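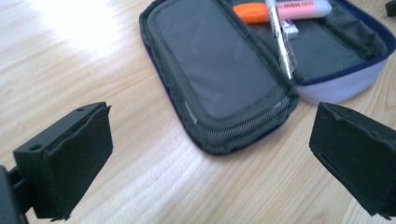

The Legends Came to Wirkdale, and So Did I

11 April 2021

I grew up with a poster of the old Widari team over my bed, so when the club announced a legends match against Kornbridge I had my ticket within the hour (my sister says within the minute). You know how these games go. Everyone's a little slower and a little wider, and the first pass still makes you gasp!

The crowd was given as 3,396, which is a lot for Wirkdale in the rain. Widari won by 2 goals, both from corners, and the old captain ran to the stand with his shirt over his head like it was the cup final all over again.

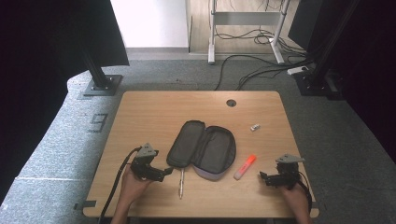
Then came the autographs, and I've been chasing those since I was seven. The players stayed out until the line was gone, signing shirts, ticket stubs, even a lunch box. If you're going to one of these, think about what you want signed. A slim silver pen, like the one lying below the open pencil case, is fine for a program, but on a dark shirt you want a fat white marker, and a spare one too. I had neither back in February, when the Ugwu squad came through town, and I'm still sore about it.

My favorite moment was the goalkeeper, who stopped signing to take a video call from his wife and kids and turned the phone around so we could all wave. We roared!
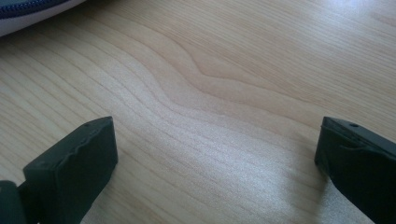
Getting to the Return Match

Kornbridge hosts the next one. Tickets go on sale at the club shop first, with 100 held back for kids' teams, and the bus from Wirkdale stops right by the gate. I'll be in the line with my markers.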